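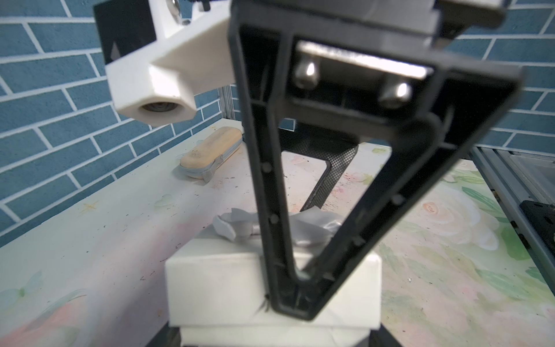

Student project report, Drodora gripper kit
by Hường Lâm

So my project this term was to try out the Drodora soft finger kit and figure out if our lab should buy more of them. Ryszard Cieślak and I shared the build, and Somkiat Intarasuk let us take over his bench every Friday (thank you!!).

The kit comes as a pair of fingers, the plates and bolts to mount them, and a booklet that I'd call optimistic. It says assembly takes 20 minutes. We needed a whole afternoon, mostly on the second finger, where I put the plate on backwards and had to start over.

For testing I picked cloth, which I figured would be the mean choice, and it was! We did 500 grasps on thin, crumpled fabric and 126 of them failed. Almost all the bad ones were when the fabric was lying flat and the tips just slid across it. Once there's a fold to grab, the ribs bend around it really nicely and I stopped worrying about it. Ryszard thinks we were coming in too high, and he may be right, but we only changed the height near the end, so I can't say much about that.

Things I'd complain about: the bolts want a hex key that isn't in the kit, and the support people took 7 days to answer one email about spare tips. I did like how easy the fingers are to wipe clean.

Would I buy it again? For cloth with folds in it, yes, happily. For flat stuff I'd want to try the Fikik tips first, and Somkiat says he has a set coming in April.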